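What Setora Learned From Its Second Equipment Order

Setora's first purchase of hand-held grippers was planned on unit price alone. The second took Despina Theodorakopoulos, who runs the company's equipment budget, until January to sign off.

The change was in what got counted. Vemier quoted $594 per gripper. Spare fingers added $69 a set, and Chisholm wanted $167 a year to service each unit. None of that was in the first plan — it came out of the travel money.

Now every unit is budgeted at a flat $2,000 for its working life, shipping and storage included. Theodorakopoulos also orders numbered stickers with the hardware, so repair bills can be matched to a unit.

Océane Carrier, who schedules the home sessions, asked for one more line: spares kept in each city. A gripper waiting on parts still costs a day's wages.
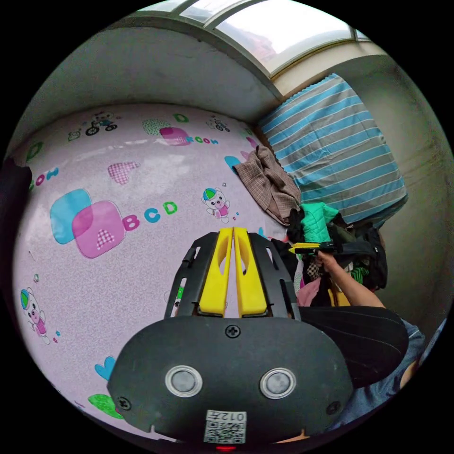
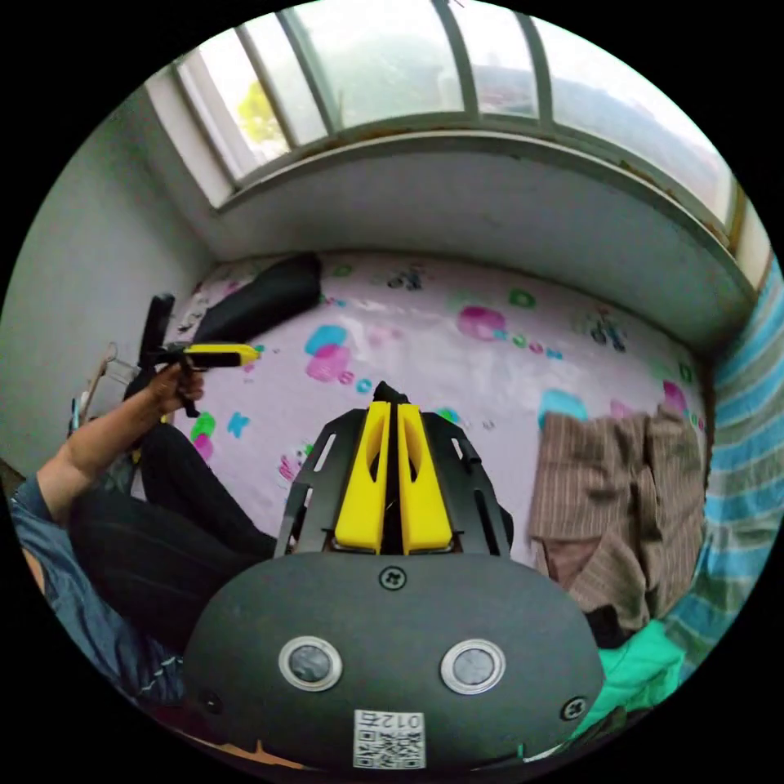
Filed under: Equipment & Budgets

Podlow, a smaller firm, rents its units by the month. Carrier expects Setora to price that option before it orders again.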